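Sitting with the newly bereaved: notes from our autumn listening evening

What a turnout! We had put out chairs for the usual handful and ended up dragging the benches in from the corridor, and people stayed talking long after the tea had gone cold. If you couldn't make it to Wukthorpe in November, I want to pass on as much as I can, as so many of you have asked me how to be a good friend to someone who has just lost a husband, a wife or a parent.

Our speaker was Meinrad Hofstetter, who spent years as a hospital chaplain before moving to Ostel, and who has the most wonderfully unhurried way of talking. He began by asking us to remember the kindest thing anyone did for us after a death. I expected grand gestures. What came out was a neighbour who put the bins out, a cousin who sat and watched the snooker without saying a word, and a pan of soup left on the step with a note saying the pan needn't come back!

Meinrad's first point was about the phrase "let me know if there's anything I can do". We all say it and we all mean it, but it hands a job to a person who can barely decide what to have for breakfast. Try a small, definite offer with an easy way out. "I'm going to the shop at four, shall I bring you milk and bread?" is lovely. So is "I've got the car tomorrow and I could run you to the registrar, or not, just say."
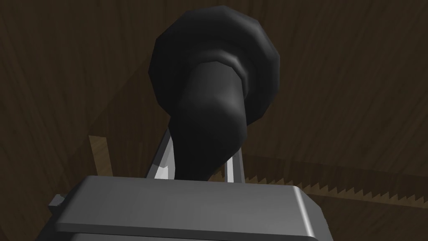
He was very good on silence, too. Most of us rush to fill a gap, and that is when the unhelpful things slip out: he's in a better place, at least she didn't suffer, you're still young. We practised in pairs, one person talking about a small loss of their own (a house move, an old dog, a job) and the other listening for three whole minutes without offering advice. Three minutes is a very long time! There was some giggling at first, and then the room went properly quiet, and I don't think I was the only one who needed a hanky.

Somebody asked whether it's all right to mention the person who has died. Yes, please do, and by name. One of our own members told us about her father, known to the whole family as Pop, and how friends steered so carefully round the subject that she felt he was being rubbed out. When an old workmate finally rang up and told her a silly story about him and a wheelbarrow, she laughed for the first time in weeks.

The other thing I took home was to look at the calendar. Cards and casseroles arrive in the first fortnight and then everyone else's life carries on. Meinrad jots down a reminder to ring at six weeks, when the paperwork is nearly done and the house has gone very still, and again on the birthday. A text will do if you're shy of the telephone. "Thinking of you today, no need to answer" is plenty.

Seven people have already asked to join a small group that will carry on with the listening practice, and there's room for more. We'll meet at 7 in the upstairs room at Bruklow, with the kettle on from quarter to. You don't need any experience, and you're very welcome to come and just listen the first time. Have a word with me after the service or leave your name on the sheet by the door.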